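Stallgate Rooms Refurbishment: Interim Progress Report to the Funder
Period to 2020-10-23 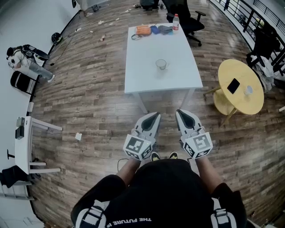 Figure 1. Ground-floor room: white table, round side table and chairs on the wood-plank floor.

1. Purpose of report

This report covers the second stage of the grant for furnishing and bringing into use the shared rooms at Stallgate. It sets out work completed, work outstanding, spending against the award and matters on which a decision is requested. The first stage (electrical testing, decoration and floor repairs) was reported separately and is not repeated.

2. Work completed

2.1 Ground-floor room

The room is furnished and in daily use. The main work surface is a white rectangular table on thin legs. A black office chair with armrests and a wheeled base is kept at the far end. A round side table in light-yellow wood, with a lower shelf, has been placed to the right of the main table for small personal items. At present its top is used for phones and cups.

The original layout had two rectangular tables end to end. This was tried and dropped. With both in place the clear floor was too narrow for anyone to work standing up, and the door could not be opened fully. The second table has been moved to the upper room.

2.2 Upper room

Shelving has been fixed to the long wall and load-tested. Wolde supplied the brackets and the fixings. One bracket was rejected on delivery for a bent flange and replaced at no charge. The shelves are not yet labelled.

2.3 Store

The store has been cleared to floor level and swept. Unclaimed items were held for 46 days, in line with the notice on the door, and then passed on. Paint left over from stage one has been kept for touching up. The tins are marked with the room and the date of opening.

3. Use of the rooms

There were 155 bookings in the period across both rooms. The ground-floor room took the larger share. Users have asked for three things: somewhere to put coats, a place for drinks away from the work surface, and more sockets along the window wall.

Coats and spare clothing are the main source of untidiness. There is no rail or hook in the ground-floor room, so garments are put over the nearest chair. The black chair at the side of the room in Figure 1, with its pile of gray and white clothing, is typical of the present arrangement. It takes a seat out of use and narrows the way past.

Cups and bottles are the second point. The same figure shows a glass cup in the middle of the main table and a plastic water bottle with a red cap at the far corner, near a group of small belongings that includes an orange pouch. The side table was meant to take drinks. It is used for this only in part. No damage to the table top has been reported in the period.

The socket request falls outside the grant and has been passed to the landlord.

4. Outstanding work

4.1 Coat rail. A wall-mounted rail with 6 hooks has been specified for the ground-floor room. Fumberg has quoted for supply only. Fitting will be done in-house once the position of the pipework behind the wall has been confirmed.

4.2 Personal storage. An open unit, no deeper than the side table, is proposed for bags and pouches. Two designs have been considered. The lower one is preferred as it leaves the wall free for the rail.

4.3 Floor. The planks have been cleaned. A protective mat is needed under the wheeled chair, which is moved several times a day. Kernavel has sent samples, and the thinner of the two curls at the corners.

4.4 Labels. Shelf labels in the upper room, and a short notice on clearing tables at the end of each booking.

5. Spending

Stage two remains within the award. The sum of £1,000 set aside for storage and fittings has not been drawn on, and will cover items 4.1 to 4.3 at the prices quoted. Delivery charges on the shelving were higher than allowed for and were met from the decoration underspend. Invoices are held on file and can be sent on request.

6. Risks

The pipework survey may show that the rail cannot be fixed in the chosen place. A free-standing rail would then be bought, at the cost of some floor area. Delivery times for the storage unit are not confirmed.

7. Decisions requested

Approval to order the rail and the storage unit from the fittings sum.
Agreement to carry any balance on fittings into stage three.
Agreement that the next report be submitted in December, after the rail has been fitted.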